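Pizarra blanca magnética Londura 100

Inicio – Oficina y aula – Pizarras – Pizarras con marco

Referencia: LND-100
Disponibilidad: en almacén
Entrega: a pie de calle o con subida a planta (consultar)

La Londura es una pizarra blanca de superficie brillante con marco negro de perfil fino, pensada para salas de reuniones, aulas pequeñas y despachos donde se escribe y se borra varias veces al día. Se puede colgar en la pared en horizontal o en vertical, o montar sobre el pie con ruedas Norkent, que se vende aparte.

La superficie es de acero esmaltado cocido en horno. Frente a la chapa lacada, que es lo habitual en las pizarras económicas, el esmalte aguanta mejor el roce del borrador y no se queda con la sombra gris de los rotuladores al cabo de unos meses. También pesa más. Conviene tenerlo en cuenta si la pared es de pladur, porque en ese caso los tacos incluidos no sirven y hay que pedir el juego de fijación para tabique hueco.
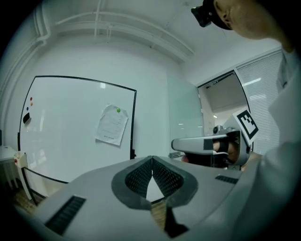
Sala de reuniones, primera planta.

Características

Superficie: acero esmaltado brillante, magnética
Marco: aluminio, acabado negro
Ancho total: 164 cm
Alto total: 100 cm
Peso: 13 kg
Puntos de fijación: 4
Trasera: chapa galvanizada
Garantía de la superficie: consultar condiciones según uso

Contenido de la caja

Pizarra con marco montado, bandeja para rotuladores, 4 soportes de esquina, tornillos y tacos para ladrillo macizo, plantilla de papel para marcar los taladros y hoja de instrucciones. Los rotuladores, el borrador y los imanes no están incluidos.

Montaje en pared

Hacen falta dos personas. La plantilla se pega a la pared con cinta de carrocero, se comprueba con un nivel y se marcan los centros de los taladros. Los soportes superiores se atornillan primero, sin apretar del todo, se apoya la pizarra y después se colocan los inferiores. Los orificios son ovalados y permiten corregir unos milímetros antes del apriete final.

La bandeja entra a presión en el canal inferior del marco y se puede desplazar a izquierda o derecha. En vertical va en el lado corto, donde sobresale un poco por los dos lados si no se recorta. El perfil se corta con una sierra de metales de diente fino.

No recomendamos colgarla justo enfrente de una ventana. El esmalte brillante borra mejor que el mate, pero refleja las luces del techo y las ventanas, y desde algunos asientos cuesta leer lo que hay escrito. Para proyectar existe la versión Londura Mate, que tiene otra referencia y otro plazo de entrega. 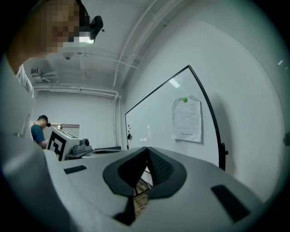

Con el pie Norkent el montaje cambia. La pizarra se cuelga de dos pletinas que abrazan el marco por detrás y se bloquea con palomillas. El pie lleva cuatro ruedas, dos de ellas con freno, y pasa por puertas normales si se gira la pizarra a la posición vertical. En suelos de madera o vinilo es mejor pedir las ruedas blandas. Las de serie son duras y están pensadas para moqueta y baldosa.

Rotuladores, imanes y limpieza

Funciona con cualquier rotulador de borrado en seco. Los de la marca Hedegaard que vendemos en caja surtida dan un trazo más oscuro que la media, aunque el verde tarda algo más en secar y se corre si se toca enseguida. Para el uso diario basta el borrador de fieltro. Una vez por semana – los viernes, por ejemplo, cuando la sala queda libre – se pasa un paño de microfibra con agua templada y se seca.

Si alguien escribe con rotulador permanente, se repasa el trazo con uno de borrado en seco y se quita todo junto antes de que seque. Si no sale, alcohol isopropílico en un paño, nunca directamente sobre la superficie, y aclarar después con agua. No deben usarse estropajos ni limpiadores en polvo.

Los imanes redondos pequeños sujetan una hoja o dos. Para un calendario de pared, un plano o varias hojas grapadas hacen falta los de barra. Los imanes de neodimio sin funda rayan el esmalte al arrastrarlos, así que es mejor despegarlos tirando hacia fuera. La cinta adhesiva transparente también se puede usar, pero deja restos si pasa semanas puesta.

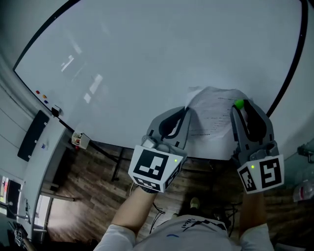 Niloufar Taheri: La tenemos en el aula desde diciembre y borra muy bien. Mi única queja son los imanes, que hay que comprar aparte. Con los pequeños, el horario plastificado se nos iba deslizando hacia abajo durante la mañana. ¿Los de barra lo aguantan?

Respuesta de la tienda: Sí, con dos imanes de barra en el borde superior no se mueve. El plastificado resbala más que el papel y con los redondos suele pasar eso.

Madhu Uniyal: Pesa lo suyo. La plantilla venía doblada y costó dejarla plana, pero los taladros coincidieron a la primera.

Productos relacionados

Pie con ruedas Norkent
Juego de fijación para tabique hueco
Rotuladores Hedegaard, caja surtida
Imanes de barra Zuststead
Londura Mate

Para pedidos de varias unidades o entregas en centros educativos, escriba a través del formulario de contacto e indique planta, ascensor y horario de recepción.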